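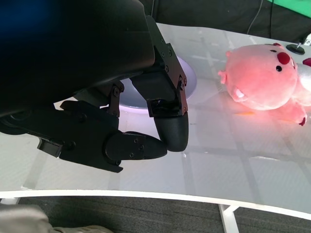 Unit 4: Reading a Hand Before You Buy One

Handout for Buying Automation, Section 2
Instructor: Marloes Timmermans

The product under review this week is the Sirko hand, sold by Skumlow as a kit with a wrist camera and a software license. Read the Skumlow brochure first. It is eleven pages long and the word "effortless" appears on most of them. Then read these notes.

4.1 What the hand is

Jointed fingers, black housing, a great many small screws. The brochure calls the look "sculptural." For our purposes, a screw you can see is a screw you can reach, and you should count that in the product's favor. Last year's hand, the Rorton, hid its fasteners under glued caps, and our shop spent an August finding out how good the glue was.

The fingertips come to a loose pinch with a little daylight between them. Skumlow's sales deck has a whole slide on this pose. Note that a pinch in the air tells you where the fingers can go. It says nothing about how hard they press when they get there, and the deck is shy on that point too.

4.2 What it will be asked to pick up

Vendors like to demo on cubes. Your customer does not sell cubes. For the review we use household things, in the spirit of a pink plush animal with buck teeth and a shallow white bowl on a glossy white table. Consider the two separately:

The plush. Forgiving. It squashes, so a sloppy grip still counts as a grip. Beware of any success rate earned mostly on soft toys.

The bowl. Unforgiving. Smooth rim, not much height, and the hand has to come at it from the side or pinch the edge. Also, the hand is big. With the wrist camera in the kit, a good part of the view is hand, and a bowl behind a finger is a bowl the software has to guess at.

The table. Everyone forgets the table. A shiny white top throws light back at the camera, and pale objects on it lose their edges. Ask the vendor what surface they used. If the answer is "a standard surface," ask again.

4.3 The trial terms

Skumlow offers a trial of 15 working days. The brochure promises 400 grasps between service checks. Kanokwan Pongsiri, who ran the Stirkton comparison for this course, suggests you get the word "grasp" defined in writing, along with who does the service check and who pays for the van.

4.4 For next session

Write a test plan of 100 grasps, one page, split between soft and hard objects. State your split and defend it. Say what counts as a drop. "It sort of slid" is not a category.

Bring one question for the Skumlow rep. Questions about price will be answered with a leaflet, so choose something else.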